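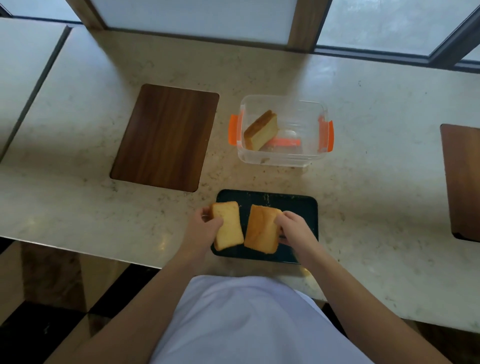 Slices of cake handled on a dark cutting board, with a clear clip-sided container close by.

Lirnov Counter Arm – planning your purchase

Soft food is a lovely test of any kitchen robot, so before you ask us for a quote, do have a think about what you would like yours to pick up, and how often. The Lirnov comes with 2 padded grippers and a 12-month service plan, and most kitchens set aside 45 minutes for the first setup – a little more if the counter needs clearing. Budget for a spare set of pads too, as sponge crumbs do find their way in.

Orders placed by 21st January ship from our Sosthorpe warehouse with the wall bracket included. The longer Irnham rail is back in stock in September.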